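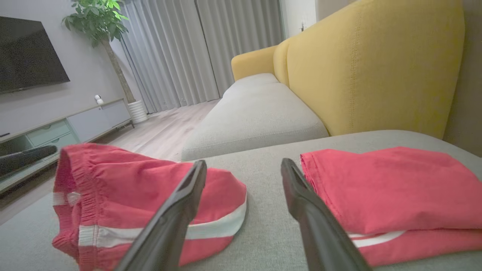

Load tables for footbridges treat a crowd as a uniform pressure, and the table used for the Preltdale crossing is no exception. The deck was sized for standing people packed from parapet to parapet, and on paper it passes with room to spare. A static figure says little about how people are arranged or how they move. Put two pieces of red clothing on a sofa cushion, one folded into a flat rectangle and the other loosely bunched, and the fabric under each is loaded in a different pattern, even if the two weigh the same. Crowds on a deck behave in a similar way, with the added trouble that they walk.

The Rodavero report on Preltdale runs to 189 pages. Lateral vibration gets 2 of them. The main span has a sideways frequency low enough to fall within the range of normal walking, and the report deals with this by stating that dampers can be fitted later if needed. I think that is poor practice. Brackets welded on during fabrication are cheap. Brackets added over a river, under traffic management, are expensive, and the paint system never fully recovers.

The council approved the design in March on the basis of 3,383 crossings a day. A daily total is the wrong number to design from. What matters is the worst few minutes, such as the end of a match, when people fall into step because there is no space to do anything else.

I would ask for 3 things before steel is ordered: a measured damping value from a comparable span, a crowd test written into the contract, and damper brackets in the base price.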